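Agyeman Robotics Club Takes On the Household Challenge

Posted February 29, 2024

Kanako Honda has run the robotics club at Agyeman High School for four years. For the first three, her students built small wheeled robots and raced them along tape lines in the cafeteria. This year they have written code for a two-armed robot that exists only on a screen.

The club is entered in the household division of the Trorngate student competition. Teams get a simulated home and a simulated robot, and they write the program that moves it. Points are given for tasks such as opening a door, picking things up and putting them where they belong.

"We didn't have the money for a real one," Honda said. "The entry fee was $269 and the software came with it. The cheapest arm I looked at was more than $3,000, and that was one arm."

Eleven students come to the meetings after school in the second-floor computer room. Honda splits them into a driving group, an arm group and a group that only runs tests and writes down the results. The testing group was her idea, and she said it was not popular in the beginning.

"Everybody wanted to write code. I had kids changing three settings at once and then telling me it worked better. Better than what? So now somebody has to log every run. We're at 925 runs, and I can open the sheet and tell you what was changed before each one."

Of those runs, 754 were door attempts. Honda said she expected the door to take two weeks. It took most of the fall.

"You and I walk up to a door and we don't think about where our feet are. The robot has to stop at the right distance and the right angle. If the base is off by a little, the arm can't get to the handle, and no amount of fixing the arm code will help. The arm group and the driving group had some arguments over that."

The arguments ended when the two groups agreed on a stopping point and wrote it on the whiteboard. The driving group has to get the base there. Anything after that belongs to the arm group.

Working at a table brought other problems. The students had started with a single setting for how wide the gripper opens, and Honda had them replace it with one they could change for each object.

"They have to decide how wide to open before they come down on something. I made them bring in things from home and pick them up with kitchen tongs. They thought it was silly, but they did come back with better numbers."

Both kinds of practice are done in the same simulated home, with its wood-grain door and tabletop.
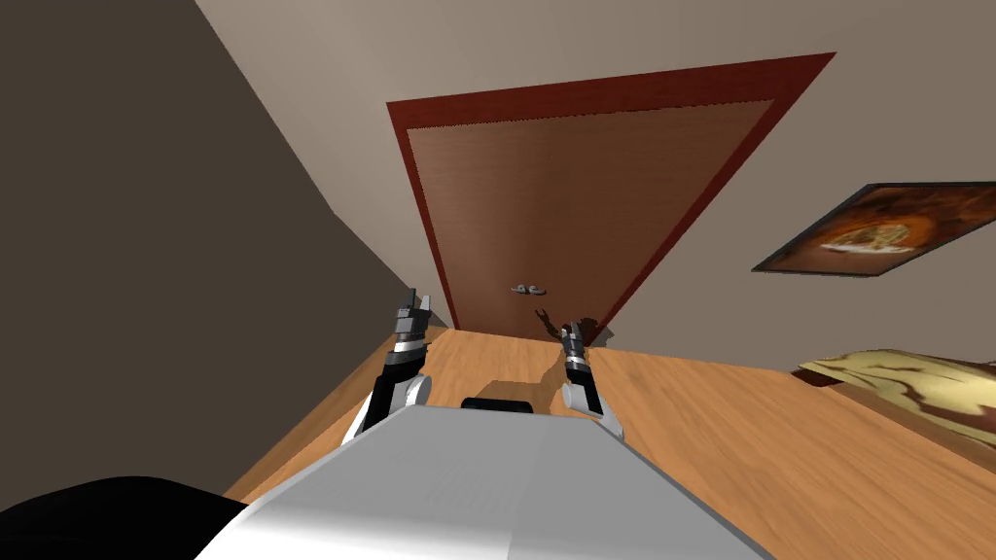
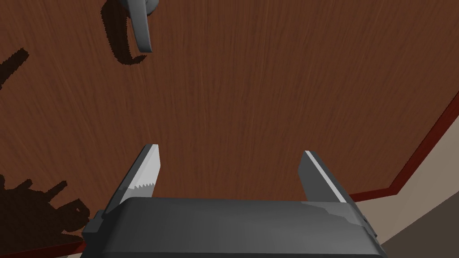

What comes next

The club sends in its final program in July. Before that, the team has to write a four-page report on its testing, and Honda has given that job to two juniors from the testing group.

She would like to have a physical arm by next year. Brikura, a parts supplier in town, has offered the club a discount, and the students are planning a car wash to raise the rest. She does not plan to drop the simulator if they get one.

"You can crash it all afternoon and start over," she said. "I'd still want them to do their first hundred tries in there."

New members can join at any time and do not need to know how to program. Students who are interested should see Ms. Honda in the computer room after the last bell.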